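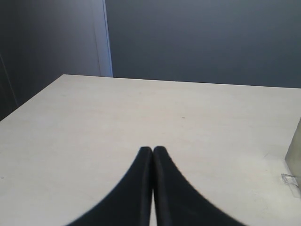

View from the wrist camera, fingers together over the pale tabletop.

Progress report to the Dultgate Fund
Project: Teaching by hand, Killham workshop
October 7, 2020

Hi Menaka,

Second report, and a happier one than I sent you in March! Back then I was still fighting with the leader arm (the one we hold and move about, with the robot copying along) and had hardly any recordings to show for your money. We now have 697 demonstrations saved and labelled, and Lovely Baluyot has done the lion's share of the driving. She's got much better hands for it than me. I'm a bit heavy on the trigger and the fingers come in too fast, and the playback shows it every time.

Where we've got to with the tasks. Picking up and putting down is in good shape, and so is pushing a part along the table with the fingers shut. Lovely records the pushing with the fingertips kept low, and she has taken to looking at the wrist view on the monitor instead of leaning over to see the table directly. I was sceptical, but her recordings are smoother for it, and whatever the model learns from is then the same thing she was looking at. I've switched over too. It took me a few days to stop craning my neck.

Turning a part over is not in good shape. We recorded 128 attempts and I've thrown out more of them than I'd like. The trouble is the wrist — our leader arm has a stiff joint near the end, so when you rotate it there's a jerk halfway round and the robot faithfully copies the jerk. Ramine sent a replacement bearing, which helped a little. I think the proper fix is a lighter handle, and I've drawn one up and will get it printed this month.

We also tried guiding the robot by hand, literally taking hold of the arm and walking it through the motion. It's lovely for slow things and newcomers pick it up in minutes, but your own hand keeps turning up in the camera view, and I don't want the model learning to wait for a hand to appear. So for now it's remote control for anything we train on, and hand guiding for setting start positions.

On the software side I've moved everything over to Noh for recording. It keeps the joint positions and the camera stream in step, which the old script did only when it was in the mood. The changeover cost us 10 working days, more than I'd budgeted, and I should have seen that coming. The older recordings have been converted and I've spot-checked them, though I'd still like to go through the early ones properly before they're used for anything that matters.

Money is close to plan. The bearing and spare finger pads came out of the parts line. I'd like to move what's left of the travel line across to parts as well, if you're happy with that, to cover the new handle and a second trigger unit. Could you let me know whether that needs a form or whether an email will do?

Next up:
Print and fit the lighter handle, then re-record the turning task from scratch.
Bring in 5 new operators, none of whom have driven the arm before, and see how long they take to get a usable recording.
Write up the operator notes. Lovely has a draft going and it's already more useful than the manual we were given.
Train on the pushing set first, then add the pick-ups.

One thing I haven't sorted out is what to do with the fumbled recordings. At the moment they get tagged and put aside, but Lovely reckons the ones where the operator slips and then recovers are worth keeping in, so the robot gets some practice at recovering too. I'm leaning her way. We'll train it both ways on the pushing task and I'll send you whatever comes out, good or bad.

You're very welcome to come by Killham and have a go on the leader arm yourself. Give me a day's notice and I'll have it warmed up and calibrated for you.

Cheers from both of us, and thanks again for being so patient over the winter.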